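Prullard: a gripper you hold in your hand
Speaker notes, Benedita Carvalho
Hutora open evening, 2022-12-07

Slide 1. Title
Hi everyone, thanks for coming up all those stairs. Wait for the people at the back to find chairs.
I'm Benedita. I've been a member of the Hutora workshop since it was two benches and a kettle, and tonight I get to talk about my favorite thing I've ever built there. It's called Prullard. It's a gripper on a handle, and it picks up clothes.
Ask: who here has tried to get a robot to pick up a T-shirt? (Expect one or two hands. Be nice to them.)

Slide 2. Why a gripper with no arm
I wanted a laundry robot. Of course I did, everyone wants a laundry robot! I priced up a small arm, looked at my bank account, and closed the tab.
But an arm is only half of it. The other half is the bit at the end that touches the cloth, and you can work on that part all by itself if you are willing to be the arm. So that's me. I'm the arm. I walk it up to a shirt, squeeze, lift, put it down, and I learn what the fingers can and can't do long before any motor is involved.
When it grabs badly you feel it in your wrist right away. I love that. It's the fastest feedback I've had on any project.

Slide 3. The first one (sketch)
September. Drew it on the back of a Khoury delivery note while I was waiting for screws. Khoury is the hardware store in Derport, for anyone who's new, and they will sell you a single spring if you ask.
First version was a trigger, one spring and a pair of kitchen tongs cut in half. It was terrible. It picked up a sock. I was so happy about that sock.
Pass the tongs around. Tell people to watch the sharp end.

Slide 4. Weight
Put the number on the slide big: 325 grams.
That's the limit I set for the whole hand-held part. I didn't calculate it. I held a bag of rice at arm's length and poured some out until I stopped minding, then weighed the bag. If somebody asks how I got the figure, tell them about the rice.
We went over twice, both times from the housing. I kept making the walls thick because thick walls feel safe. They aren't where it breaks. It breaks at the screw holes, so that's where the material goes now, and the rest got thinner.

Slide 5. Opening
80 millimeters between the fingertips, fully open.
I started wider. Wide feels generous, you think you can grab anything, but then the trigger travel gets so long that small hands can't close it in one squeeze. Let someone from the front row try the old handle here.
For cloth you don't need a huge mouth anyway. You need to pinch a ridge. Push down a little, let the cloth bunch, then close on the bump. Show it with the dish towel. Do it slowly, then do it again, people like it the second time.

Slide 6. Fingers, fingers, fingers
Okay, this is the slide I could stay on all night, so watch the clock.
We are on finger design number 4.
Number one: flat and stiff. Great on cardboard. On cotton it slid right off.
Number two: rubber on the inside. Gripped like mad and then wouldn't let go. I'd open the thing and the pillowcase would just hang there.
Number three: curved like a beak. Beautiful. Useless. I still have them on my shelf at home.
Number four: tapered, opening cut through each one, bright yellow. The taper lets you get the tip under a hem. The opening gives you a bit of flex. The yellow is so I can find the fingertips against dark clothes, and I should have done that from day one.
If there's time, tell the story about losing number three inside a duvet cover.

Slide 7. The practice log
133 pickups so far with these fingers, all written down in the green notebook. Garment, where I pinched, did it hold, did it let go.
I'm not going to show a chart. The notebook is on the table by the door, please leaf through it, the handwriting gets better toward the end.
What I notice when I read back: thick puffy things are easier than I feared. There's always a fold to catch. Smooth thin things on a smooth sheet are the hard ones, you chase them across the bed. Long sleeves and pant legs are their own sport. Grab one by the end and you've moved the end and nothing else.
Drawstrings! Write this down if you build one. A cord will find the gap in your mechanism. Close the gap.

Slide 8. Practice on a real bed
A workbench is too kind. It's flat, it's the right height, and it has one item on it. A bed has a soft surface, piles, prints on prints and bright light off the window. So go and work in a bedroom as early as you can.
Leave these two up while taking the first questions.
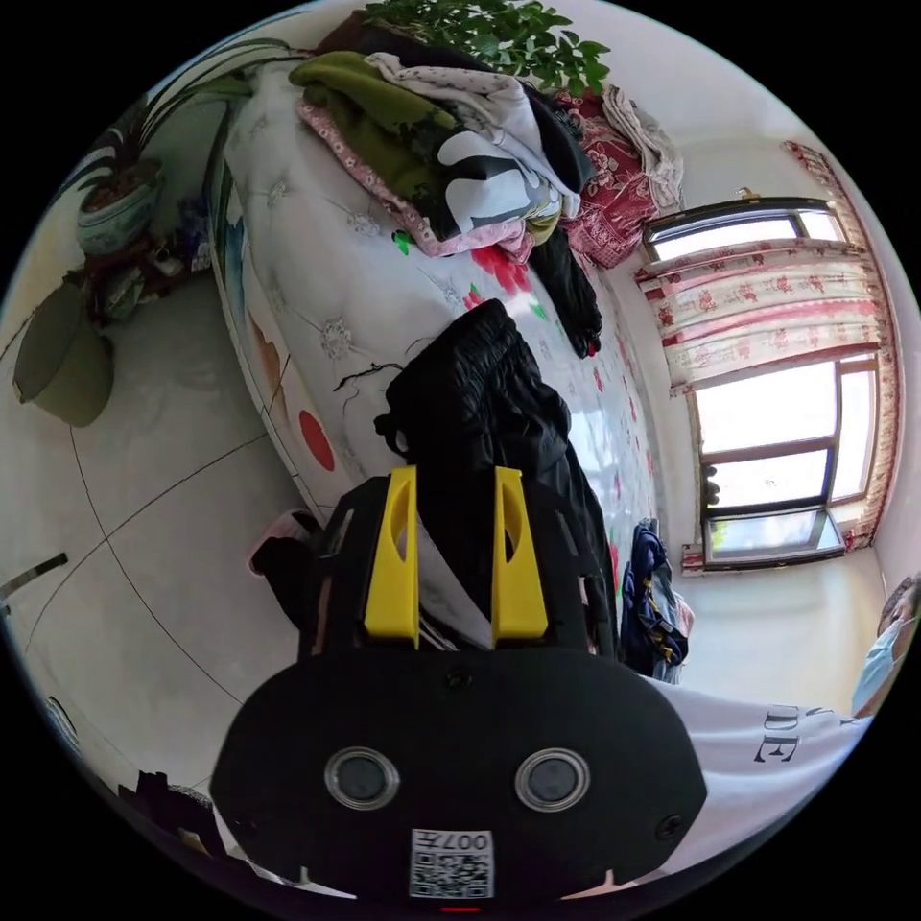
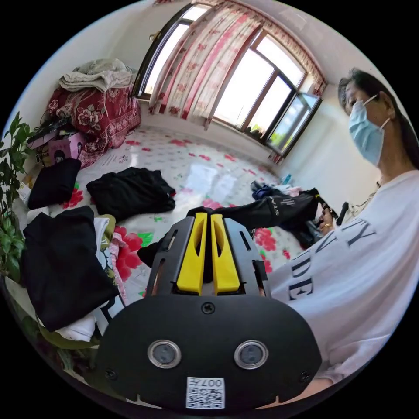

Yellow fingers over a black jacket in the first one; in the second, the pants with STA down the leg lie just behind the fingertips.

Slide 9. What's next
Softer trigger. My thumb complains after a long session and I'd like to fix that before winter is over.
A second handle, mirrored, for left-handers. Two people at Hutora have asked and they're both right.
Then I want to try one in each hand and fold something properly. A bath towel first. If that works, a fitted sheet, and if that works I'm buying everyone cake.
The motor version is on paper only. I have opinions about it, come find me afterward.

Slide 10. Try it
Leave plenty of time for this, more than feels right. Last time I talked for too long and people only got one squeeze each.
Put out on the front table: the current gripper, the old handle, finger sets one and two, the basket of shirts, the slippery scarf. The scarf is the challenge. Pick it up off the tablecloth without dragging it.
Drawings are in the binder, take a copy. If you change something, please tell me what you changed and how it went, even if it went badly.
Bench nights at Hutora are open to anyone who wants to build their own. Bring a shirt you don't mind getting snagged.
Collect the tongs before people leave.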